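Site visit: Kesmont printing plant and shared newsroom
2026-09-03

The Kesmont plant prints the daily Plumby Courier, two weeklies, and contract work for publishers outside the region. I attended the July open day with a group of readers and local reporters. The visit was in two parts: the press hall in the morning, and the shared newsroom on the second floor after lunch.

The press hall runs one web offset line. Plates are made on site, and the first edition closes at 10:40 p.m. Remote towns get the early edition, so late council votes do not appear in their copies. Our guide confirmed that this affects Gautam, where the council often sits past 10. A reader there sees the result of a vote a full day after it is taken, unless they use the website.

Pagination has dropped. The Courier now runs 56 pages on its largest day. Legal and government notices take up a fixed block near the back, and the plant treats those pages as locked once they are signed off. Corrections go on page 2, under the weather. I asked why a correction to a front-page story does not run on the front page. The answer was that the layout template has no slot for it.

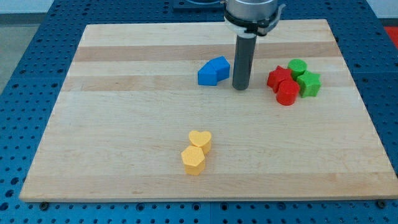 The newsroom serves all three titles from one desk. It uses a content system called Fumach, which logs each change to a story from filing to print. We were shown the log for a story on water rates. It had 220 entries. The headline had been changed 6 times, and the final version was stronger than anything in the body text. The log records which desk made a change but has no field for the reason.

Complaints are handled in the same system. The desk received 773 in the last reporting year. The categories are accuracy, fairness, privacy, and other. Complaints about how a group or district is covered over time go under other, and the summary handed to visitors does not break that category down.

Parking is on the north side of the building. The press hall is loud and ear protection is handed out at the door. Bags have to be left at reception.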